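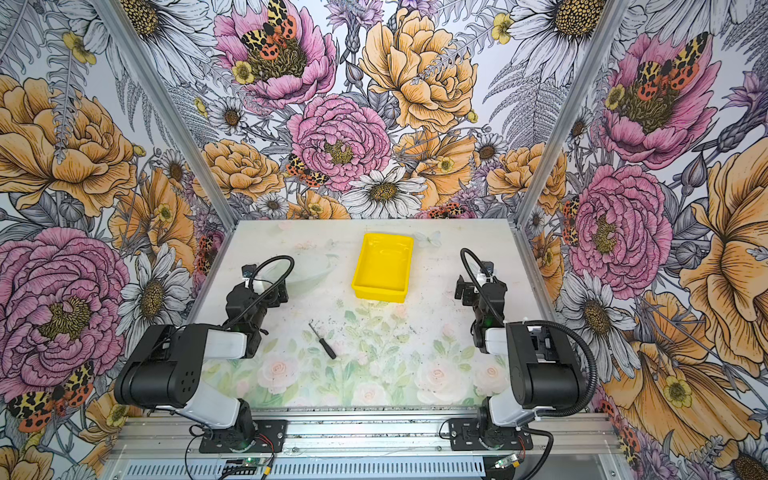
Station 2 with both arms, the yellow tray and a small screwdriver on the table.

Dullanine Project: Frequently Asked Questions for New Operators and Visitors

Last changed in May. Please write to Sofia Teixeira if an answer is old or not clear. English is the second language for most of us, so simple questions are welcome.

What are you doing at the stations?

We are recording examples. A person moves the two arms by remote control and does a small task with objects on the table. The computer saves the camera video and the positions of all the joints. Later, a learning program studies these recordings and tries to do the same task without a person. One recording from start to finish is called an episode.

How many episodes do you need?

For the first task family, the plan is 1,000 good episodes. At the moment we have recorded 2,050 in all task families together, but this number includes the ones that were rejected. Petrică Căpraru keeps the list on the project drive, in the sheet called Tilahun. The name comes from the old storage server and has no special meaning.

What is a task family?

It is a group of tasks which are similar. "Put one object in the tray" is one family, and it can be a tool, a lid, a spoon and so on. "Pass from one arm to the other" is another family. The instruction text must be the same inside one family, except for the name of the object.

Do I need experience with robots?

No. You need patience and two free hours. Jailson Sales gives the training in the morning, normally at 9:30. In the first session you only move the arms in the air. In the second session you touch objects, and these episodes are not kept.

Why is there flower paper on the walls?

The program should learn to look at the objects and not at the background. For this we change the walls and the table surface between blocks of recording. Flowers with many small details are a difficult background, and we want to have difficult ones. There are also plain gray walls and a brick pattern. Do not change them by yourself during a block, even if one corner is coming off. Call Faizal Santoso.

The table surface has dark marks. Should I clean it?

Not inside a block. Small marks are part of the background for that block. If something sticky is on the table, stop and report it. Between blocks you can use the dry cloth, never the spray.

How do I place the objects before I start?

Open the placement card on the screen. It gives a zone for each object, but inside the zone you choose the place and the angle. Please really change it each time. We had one operator who put the tool always in the same direction for 177 episodes, and the program learned only this direction. It was a sad week for everybody.

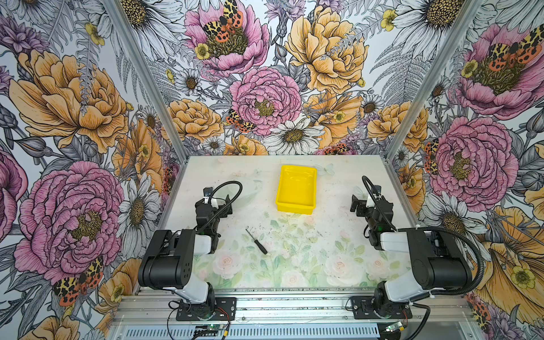 Thin tools need more attention than boxes. When you turn a screwdriver by hand, let it lie still before you press Start, otherwise it can roll during the first seconds and the beginning of the episode is not useful. The handle may point to any side. Keep your hands out of the station after the beep.

Must I use both arms?

Only when the card says so. If the task is for one arm, the other one stays in a comfortable position and does not move. Please do not "help" with the second arm when you see that the object is slipping. The program cannot know that it was an emergency.

What do I do if I drop the object?

It depends where it falls.
If it falls on the table and the gripper can reach it, continue and pick it up again. Mark the episode as "recovery". We like these episodes very much.
If it falls off the table or under an arm, press Stop and mark "failed".
If you are not sure, mark "check" and write one sentence in the notes.

Can I delete a bad episode?

No. Only Petrică can delete. A bad episode with an honest mark does not hurt anybody, but a missing number makes trouble in the list. In the last review we found 108 episodes without any mark, and two people had to watch all of them.

How fast should I move?

Slower than you would like, but without stopping. Long pauses are a problem because the program learns to pause also. If you need to think, think before Start. A good speed is when the cable on the wrist moves softly and does not swing.

Transparent objects are hard for me to see on the screen. What can I do?

They are hard for the cameras also, so this is normal. Use the wrist camera view together with the view of the full table.
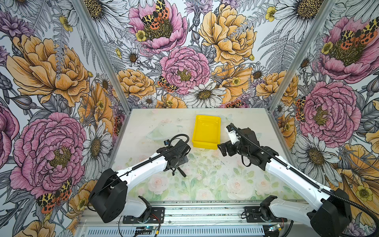

With the clear lid, look for the line of the edge first and then come down with the gripper open. Do not close on the middle of the dome. If you lose the lid on the screen, you can lift your head and look directly at the table, this is allowed. Changing the lamps is not allowed, because all episodes of the block must have the same light.

What do the wrist cameras record? Am I in the video?

The cameras look at the table. Your hands can be in the video if you start before you are out of the station, and then the episode is marked "check". Sound is not recorded.

Who decides if an episode is good?

Anselmo Teixeira watches a part of each block the next morning. He writes his comments in the sheet, in the column beside yours. Please read them before your next session. (Yes, he and Sofia are brother and sister. No, you cannot ask her to change his marks.)

Can my company send its own objects?

Sometimes. Send us the size, the weight and two photos first. We cannot take glass, liquids, magnets or anything with a sharp blade. Besix and Pevance have separate agreements with us and should write to their usual contact.

Can I visit without operating?

Yes, in the afternoon after 3:00. Please stay behind the yellow line on the floor and ask before you take photos of the screens.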